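Prirnutari (software)

Prirnutari is a motion planning and control package for robot arms that handle small objects on a tabletop. It was started by Baoshan Mao at the Drarkside workshop and first released on Saturday, July 21, 2018. The package takes in camera images, estimates where objects and openings are, and sends joint commands to the arm and gripper. A smaller build, called Prirnutari Nano, leaves out the graphical viewer and is meant for computers with little memory.

Overview

The software runs as four processes that pass messages to one another: perception, planner, controller and logger. Each can be restarted without stopping the rest. If the controller stops hearing from the planner, it holds the arm at its last commanded position until messages resume.

Perception

The perception process looks for simple solids and for the holes they might fit into. Each detected object is given a pose with six values, three for position and three for rotation, along with a confidence score. Holes are stored as flat outlines attached to a face of their parent object, so that when a box is moved its openings move with it in the model.

Color is used only for the first rough search. Early versions relied on it more heavily and sometimes mistook red gripper parts for red blocks. Later versions mask out the gripper using the known joint angles before the search begins.

Planning

The planner, named Shen, works in two stages. The first picks a grasp, and the second searches for a path that carries the object to a point above the chosen hole. Grasps are scored by how much the object would have to be turned before insertion — a cube lying at an angle to the box may be picked up as it is and rotated in the air, or pushed square against a finger first.

Shape sorters are the usual test task. A typical layout has a single red cube on the table and a wooden box with square, round and other cut-outs in its top and front.
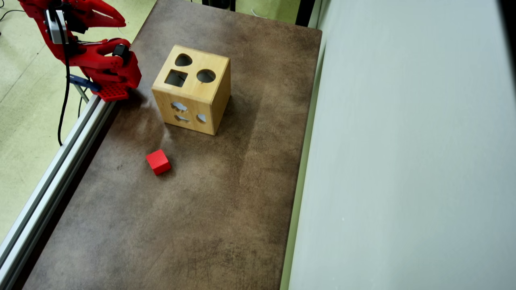

Control

The controller follows the planned path with position commands and switches to a softer mode near contact. In this mode it lowers the object slowly and makes a small spiral motion if downward progress stops. After more than two failed spirals, the arm lifts away and asks perception for a new estimate.

Tooling

Recorded runs can be replayed from the command line at normal or reduced speed. The replay tool lines up camera images with joint readings by timestamp and marks any gap in the record. A calibration tool solves for the camera position relative to the arm base and saves the result in a plain text file.

Limitations

Prirnutari does not plan for two arms at once. It also assumes rigid objects, and cloth or cable in the work area is treated as a fixed obstacle.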